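Search this site Enter keywords Go

Print this page | E-mail this page

Snack and Pantry Parcels – progress report to the Simard Fund
Prepared for Normand Caron, Simard Fund
June 2026

Hi Normand,

You asked for something a bit less stiff than the April report, which suits me very well! I've put the numbers near the front so you can find them, and the rest is me telling you how the packing has been going, with the bits that have worked and the bits that are still a pain in the neck.

So, numbers. We've sent out 700 parcels since the grant money arrived, to 107 households on the regular list (that's students on their own, a few young families and the night-shift crowd from the Jovbridge end of town). There are 53 more households on the waiting list, which is longer than I'd like and I'll come back to that. Each packing session takes roughly 15 minutes to set up and then however long we can all stand.

Where we pack

We've settled into the back room at Lanach and I'm very fond of it already. It's a plain little room with a black-topped table pushed up to the wall, and that's all we really need. Kirsten Robichaud wanted to paint before we moved in and I talked her out of it – the paint budget went to tape instead. I know your colleague asked whether we'd need shelving. Not yet. We bring the boxes in flat from the hallway, make up what we need and stack the finished ones by the door.
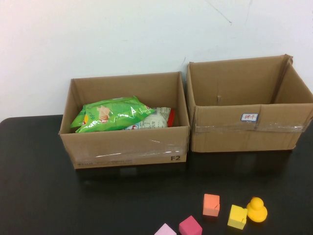
The boxes have been my big project this quarter. In April we were still using whatever the shops gave us, and every parcel was a different shape, so stacking them in the car was like a bad game of Tetris. We now buy a couple of sizes from Surnent and keep a supply of second-hand ones going alongside, which saves a fair bit. You'll notice the pair on the table aren't a match. The one marked F2 is a little shorter than its neighbour, and it has its snacks in it, a bright green bag leaning up against a white packet. I like a smaller box for a single person. A half-empty big box looks mean when you open it, even if there's exactly the same amount of food in there, and people have told us so (kindly, but they've told us).

Tape is a surprisingly large line in the budget, as you'll see in the spreadsheet. We tried a cheaper roll for a few weeks and went back to the clear packing tape. The cheap one lifted in the cold hallway and Jocelyn McIntyre had a box of tinned peaches open up on her front steps. No harm done except to the peaches.

What goes in

The staples haven't changed much: rice, noodles, oats, tinned fish, tinned tomatoes, tea, something sweet and something crunchy. The something crunchy is where I've been having fun. When we surveyed the households, a good number of them said they'd love to see snacks they grew up with, and quite a few of our students come from families who shop at the Asian grocers. I'd been buying the same plain crackers over and over and feeling very sensible about it. Nobody had asked for crackers!

So I moved part of the snack money over to imported chips and sweets, after checking with you by phone (thank you for the quick yes). The Lay's with the Chinese labels have been the clear favourite so far. Ridged chips in a lime-green bag, hard to miss on a table, and they get mentioned in thank-you notes more than anything else we've ever packed, including the good coffee. I can't read the bags myself, so Veronica Grecu arranged for one of the students to go through each new product with us and write up the ingredients in English and French. We put that sheet in with the parcel. It's slower, and I'd rather be slow about allergens than sorry.

A few things I've learned about packing chips, which I pass on in case any of your other projects are doing the same:

- Heavy things go in first and the chips go in at the end. Obvious, I know, but we had to learn it with a bag of rice.
- Lay the bags on their sides if the box is low. They take the bumps better than when they're jammed in upright.
- Don't press the air out to make room. Use the next box size up.
- Keep crunchy things away from anything with a strong smell, soap above all. 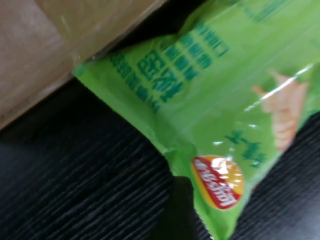
Handles, and other people's backs

I'd never given a thought to handles before this year. Océane Girard does most of the third-floor walk-ups for us, and she asked very politely in April if we could please stop giving her boxes she had to hug. Fair enough. We went looking for cartons with a handle hole punched in the side, and they cost a little more per box but the difference on the stairs is huge, she says. We're using them first for anyone above the ground floor.

The one catch is that things can sit across the hole on the inside, and then you can't get your fingers through. We're training ourselves to look before we close up. Soft bags aren't so bad, you can push them aside with your knuckles, but a tin behind the hole is a nuisance.

We also stopped filling the handled boxes right to the rim. Two lighter boxes beat one heavy one, and I've budgeted for that in the next period. I've asked Océane for a few words about the delivery side, and I'm pasting them in just as she sent them.
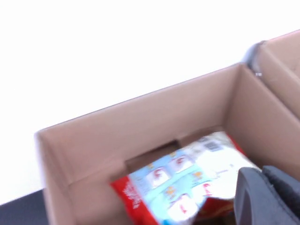 Océane Girard, deliveries

I do the walk-ups and most of the Jovbridge run. The new boxes are much better and I'm not just saying that because I asked for them. If I could have one more thing it would be the flat number written on the side as well as the lid, because once they're stacked in the car I can't see the lids. Also, the kids go for the snack bags before I've even put the box down. The bright ones win every time. One little guy wanted to know if I'd picked his out specially and I said yes.

(Back to me. The flat numbers are going on the sides from the next session, Océane!)

What's next

The waiting list is the main thing. With the money we have left I can bring on 15 more households and keep the parcels the same size, and I don't want to shrink them. I'll send you a short proposal for the rest, with Kirsten's costings for the boxes and tape. If Surnent will hold their price I think it'll look quite reasonable.

The other item is storage over the summer, when Lanach needs the hallway back for a few weeks. Veronica is asking next door. Chocolate is off the list until it cools down, so more of the sweet money will go to biscuits and hard candy.

Come by and pack a box with us if you're out this way. We'll find you some tape.

Jocelyn and Kirsten have both read this and corrected my spelling. The spreadsheet is attached separately.

Related items
Snack and Pantry Parcels: April report
How to join the waiting list
Box sizes and what fits in them
Ingredient sheets in English and French
Simard Fund: reporting dates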